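Clomlow Kitchen Rentals — Common Questions

Who can book the kitchen?
Anyone making food to sell or to serve at an event. Most of our renters are bakers, caterers and market stall holders from Clomlow and Flistport.

Do I need my own insurance?
Yes. Send a copy to Freya Haslam before your first booking. She cannot release a door code without it.

How big is the space?
The main kitchen is 486 square feet, with a separate dry store. Pantry shelves are rented by the month.

What time can I get in?
Doors open at 6 a.m. and the last booking ends at 11 p.m. Your cleanup time counts as part of your booking, so leave enough of it.

What does it cost?
$17 an hour, with a two-hour minimum. Regular renters can buy a $600 block, which is good until the end of the following July. Blocks are not refundable, but you can transfer unused hours to another approved renter.

Are bowls and small dishes included?
There is a shared set for prep work. Wash what you use and put it back on the shelf. Bring your own serving dishes.

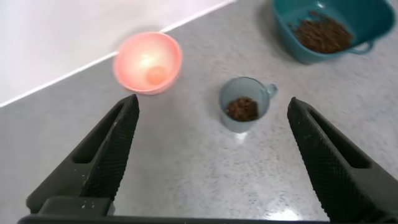
Can I leave food overnight?
Only in a labeled fridge bin — ask Darren Inskip for one. Anything without a name and date is thrown out at closing.

How do I cancel?
Email us at least 13 hours before your start time. After that the full booking is charged.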